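Two finger sets, one tin

I have been putting off the comparison between finger pads for the handheld gripper, mostly because swapping them takes longer than it should. Four screws per side, and the torque matters more than the manual suggests. On Friday I finally did it in one sitting, with both sets on the bench and the same wrist camera settings throughout.

The two sets are the soft pads and the harder pads from the Dekport kit. Jaw opening, trigger travel and body are identical, so any difference should come from the pad compound and the tip shape. I kept exposure locked. Auto exposure had spoiled the earlier runs in Irkstead, where the window light shifted the whole image each time the gripper turned toward it.

The test is picking single items out of a cluttered container. I used to do this with printed blocks on a foam mat, and every pad I tried looked good. Blocks have flat sides and they stay where they are put. Household clutter has thin film, crinkled edges and items that lean on each other, and it separates the pads quickly. A sponge is the easy case. It compresses, it forgives a bad angle, and both sets picked it up nearly every time.

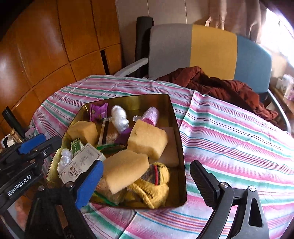 Loose plastic bags are the hard case. The harder pads tend to pinch the top layer and slide off it as the wrist rises. The soft pads hold, but they also pick up whatever is underneath, so a pick that looks clean from the trigger side can bring two items along. I counted those as failures. Over 141 picks the soft pads came out ahead on film and fabric, and the harder pads came out ahead on small cartons, where a square edge gives them something to close on.

Tip contact is the other thing I wanted to look at. With a shallow container the tips reach the wall or the floor before the pads are fully around the item. The soft tips bend and stay bent for a moment, which shows up in the tracking as a small lag in finger position. I measured the width signal against a caliper at 20 mm and the error was 8 percent with the soft tips pressed down, and too small to bother with otherwise. If the data is going to train a policy, that lag will be in it.

The controller needs a mention. I log through a Baumgartner board at 600 Hz, far more than the fingers need, but it makes the trigger curve easy to read. On the harder pads the curve has a sharp knee at contact. On the soft ones it is a slope, and picking a threshold for "closed on something" is guesswork until there are enough samples. I ended up using the slope itself and ignoring the absolute value.

Wrist fatigue is real – after an hour the approach angles drift, and always in the same direction. I now alternate pads in short blocks so that the drift is spread over both sets.

The soft pads are staying on for now. The next round is at the Rusoscombe workshop in September, with a deeper container and the lower camera mount, and I still need to find longer screws for that mount.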